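How to compare two sets of gripper pads on cloth and soft goods

Skudis project pages, handling notes, part 4

Most pad comparisons are done on blocks and cups, because these are easy to score. Cloth and soft goods are harder to score, and they show up different faults. The method on this page was put together at the Skudis project for hand-held grippers with two jaws and swappable pads. It takes one long morning for two people. You can do it alone, but allow more time for writing things down.

What you need

A pair of hand-held grippers of the same model
Two sets of pads, which we'll call set A and set B
One piece of thin cloth, one piece of thick cloth
A few packaged items in soft wrapping
Something fluffy
A table with a cover on it
A notebook or a spreadsheet
A lint roller and a damp wipe for the pads

We had pads from Bakalis as set A and pads from Skanance as set B. Both clip in from the inner side of the jaw. If yours are glued, do all the A runs first and all the B runs after.

Step 1. Set the table

Use a table with a cover. A bare table makes cloth easier to pick up, as the jaws can slide under it along a hard surface. A cover drags and bunches up with the cloth you are trying to lift, and you want that in the test. A patterned cover is also useful if you record video, as you can tell from the print whether the cover moved.

Do not tape the cover down. Smooth it by hand before each run and leave it at that.

Step 2. Check the jaws before you start

Open and close each gripper fully, ten times. Look at the pivots and listen for clicks. The two jaws should meet in the middle. If one arrives early, the cloth gets pushed sideways before it is held, and you will end up blaming the pads for it. We lost an hour to this in May. The fault was one loose screw.

Wipe the pads and let them dry.

Step 3. The pinch run

Lay the thin cloth down with a few creases in it. Do not fold it. Bring the gripper in low, with the jaws either side of a crease, and close slowly until the material bunches between the pads. Hold for a slow count of four. Lift to elbow height, hold again, and lower. 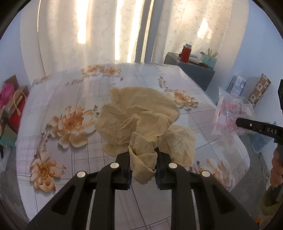 Pinch run, jaws closing on the gathered end of the cloth.

Write down one of three results:

Held: the cloth came up and stayed up.
Crept: the cloth came up but slid in the pads.
Lost: the cloth stayed on the table or fell.

Add a "C" if the cover came up too. Do not try to grade how well it was held. We tried a five-point scale and the two of us never gave the same marks.

Do 14 runs with each set of pads, then the same with the thick cloth. Change the direction of approach every few runs. With thin cloth, the angle of the crease to the pads matters more than we expected, and if you always come in from the same side you will only test one case.

Step 4. The edge run

This is the same as the pinch run, but you aim for the edge of the cloth where it lies flat. Expect many more losses. If a set of pads does well here it is usually because the lower lip of the pad is thin. Measure the lip with a calliper and put the figure in your notes next to the results.

Do not press the jaws down into the table to force a pick. If you are working alone and tempted to do so, put a kitchen scale under the cover and stop when it reads more than 100 grams.

Step 5. Packages and fluffy items

Cloth folds into the gap between the pads. Packaging slides out of it, and long fibres get caught at the sides. You need all of these to get a fair picture.

For packages, pick up by the flat side first and by the sealed edge second. Lift, then swing the gripper gently from left to right and back. Write down held, crept or lost as before.

For fluffy items, close the jaws on the body of the thing, well away from any trailing strands. After you open the jaws, check the pads for fibres and clean them before the next run. Note how often you had to clean. Set B needed it nearly every time, as the pad has a ribbed face.

Step 6. Two grippers together

Many people skip this step. A pad that grips well can still be a nuisance if it will not let go, and you notice that most when a second hand is involved. Have one gripper in each hand, or one person per gripper. Keep one pair of jaws open and ready while the other is moved out of the way, then swap over. Soft items that hang or swing are good for this, as you have to wait for the right moment to close.

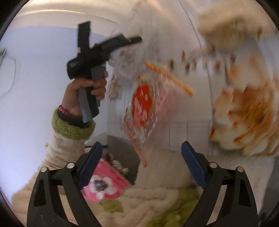 Florin Preda wrote in to say that he would drop the two-gripper step for a first comparison, as it mixes up the skill of the operator with the quality of the pads, and that he only runs it once a set has passed the pinch and edge runs. That is a fair way to save time. We still do it on the first day, but we keep those results on a separate sheet and do not add them to the totals.

Step 7. Add up

Make one row per pad set and item. Count held, crept and lost. Keep the "C" marks in their own column. If two sets are within one or two runs of each other, treat them as equal on that item.

In our case set A did better on thin cloth and on the edge run. Set B did better on smooth packaging. There was no clear difference on thick cloth. We kept set A on the grippers and put set B in the drawer for packaging work.

Notes

Pads wear. Ours from Brondton, an older set not in this comparison, had done 1378 closes before the faces went shiny, and the results on thin cloth had dropped well before that. Log your closes from the first day.

Swap operators halfway through each set. Polyxeni Koutsoukos closes the jaws faster than I do, and her figures for crept were lower on both sets.

A blank copy of the results sheet is on the downloads page, under handling.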